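Robot cell technician (gripper maintenance), Cakstead

Brallari is looking for a technician to look after one robot cell at our Cakstead site. The cell has a single arm and a black gripper, and it is used for household handling tasks. You would be responsible for the arm, the gripper and the simulated copy of the cell that we run every job in first.

Day to day, you will check finger wear and closing force, replace pads, re-seat the gripper on its mount and log each change. The gripper comes off for a full strip and clean every 1000 cycles. When a part changes on the real cell, the same change goes into the simulation — finger shape, offsets and speed limits included. Lifting a bottle from a low cabinet is one of our standard tasks.
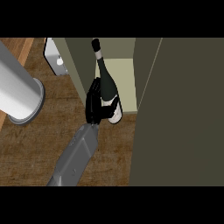
Sohail Sial says the part of the job people underrate is the mount: if it is out by a little, the fingers close unevenly and you can lose a morning blaming the software. He would like applicants to tell us about a fault they traced to something mechanical.

You should be able to read a wiring diagram, use a torque wrench properly and edit a settings file. Experience with simulation is useful but we can teach it. The post is full time, on site, with three weeks of handover starting in April.

To apply, send a CV and a short covering note to the Brallari office in Cakstead, quoting reference 1231. Applications close on Thursday, November 24, 2022.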